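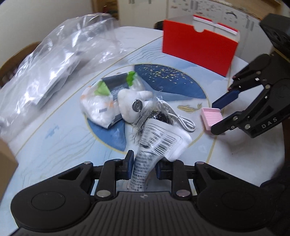

Tuvthorpe, November

Reordering without a screen: does a one-button scanner save people any time?

Final report, consumer tech module. Group of 4.

What we wanted to find out

Most of us already reorder the same stuff over and over. Dish soap, coffee, batteries, cat litter. Apps make you open the phone, unlock it, find the store, search, scroll past ads, pick the right size. Our question was whether a single-purpose gadget — press, scan, done — is any faster for an ordinary household, and whether people keep using it once it stops being new.

We picked the Zundudik for this. Small plastic scanner, one button, wi-fi, no display, one light that goes green or red. It reads a barcode and drops the item into a shopping list at the Naltirura store, and you still confirm the order later on a phone or laptop. That last step matters a lot, see below.

How we did it

3 households, all in Tuvthorpe, all with at least two adults. Each one got a Zundudik for the length of the trial and was asked to use it for anything they'd normally reorder. They could go back to the app whenever they liked, but had to write it down on the sheet on the fridge. We also pulled the list history from each account at the end (with permission, forms are in the appendix).

Total was 2822 scans. That number is bigger than we expected and a lot of it is kids scanning things for fun. One household had the same can of chickpeas in the log over and over in a single evening. We took out repeats of the same code inside one minute, and anything that got deleted from the list before checkout. After that 468 real items were left, and everything below is based on those.

Setup

Took longer than the leaflet says. The scanner only joins the older kind of wi-fi network and two of the households had routers that hide it behind the newer one. We ended up making a guest network in both. The leaflet doesn't mention this anywhere. The light just blinks red, same as it does for a bad scan, same as it does for a low battery. So red means three different things. This was the most common complaint in the interviews by far.

Results

Adding an item is fast. No argument there. People picked up the scanner, pressed, heard the beep and went back to cooking. Everyone said it beat typing.

Confirming the order is where the time goes back out again. The list in the store doesn't group things, so if you scanned coffee in the morning and filters at night they're far apart. Sizes were sometimes wrong too, a single instead of the multipack. One household said they spent longer fixing the list than they would have spent just making it in the app. Another one disagreed completely and liked having one sit-down at the end of the week to go through it all.

Things with no barcode are a problem. Fruit, bread from the bakery, anything that has been poured into a jar. There's no voice input on this model. People forgot these items more often then before, becuase they felt like the list was already taken care of.

Location turned out to matter. Scanner on the fridge got used every day. Scanner in a drawer got used for the first week and then hardly at all. The Sheehan building household moved theirs from drawer to fridge halfway through and use went straight back up, which we should have planned for as a proper test and didn't.

Problems with our method

Small group. Nobody picked at random, they're all people we know. Fridge sheets were filled in late or from memory, and one has a coffee ring over most of a column. We didn't time anyone with a stopwatch, so "faster" here means people said it felt faster.
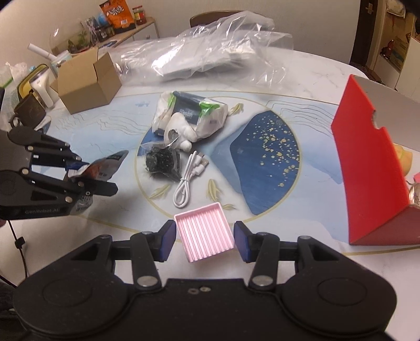 Also the store changed its checkout page partway through the trial, so before and after aren't strictly comparable. We kept both sets together. Splitting them would have left too little in each half.

What we'd do next

Time the whole thing, from running out of an item to order placed. Try it against a shared phone list, which costs nothing — two of the households asked us why they couldn't just do that. Fix the placement from day one, fridge or next to the trash can. And ask the maker for a second color of light.

Appendix A: consent forms
Appendix B: fridge sheets (scanned)
Appendix C: cleaned item list, all 468 rows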